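Chapter 5
Stairs and Open Floors

Most people walk through a large workroom without thinking about how it is put together. They look for a chair, a door, or the person they came to see. In this chapter we slow down and study one such room, starting with the part that is hardest to move once it is built: the stairs.

A stair has only a few basic parts. The tread is the part you step on. The riser is the upright piece between one tread and the next. The banister runs along the side, and the newel post is the heavy upright at the end of it. You will need these four words for the exercises, so learn them now.

Stairs in a large room also take up floor. People need clear space at the foot, and that space can't be used for desks or storage. On the Lestano plan in Section 5.2, the designer, Solange Desjardins, kept all furniture away from the bottom step.

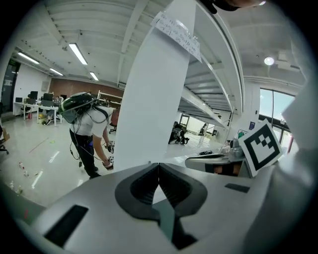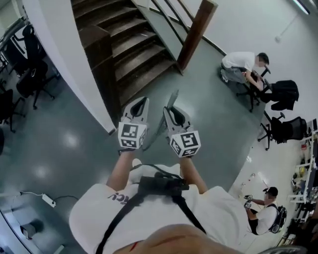

Page last changed: November 2022

The brown newel post in the second picture stands on the floor at the foot of the stairs. Three black office chairs are on the left side of the room, past the white pillar. Chairs with casters call for some thought in planning, as they seldom stay where the drawing puts them.

Light is the other subject of this chapter. The first picture shows long fluorescent lights and a round lamp on the same ceiling. Mixed lighting is common in big rooms. A glossy floor will reflect part of that light, and a designer should check for glare before the desks are placed.

Section 5.1 covers the parts of a stair in more detail. Section 5.2 deals with clear floor space and uses two plans, Lestano and Protbridge. The Protbridge building has 3,000 square feet on its ground floor and a single stair. Section 5.3 is on ceilings and lamps.

Before you go on, choose a stair you use often. Sketch it from the side and label the parts. Measure one tread from front to back and one riser from bottom to top, and write both figures on the sketch. Keep it for Exercise 12.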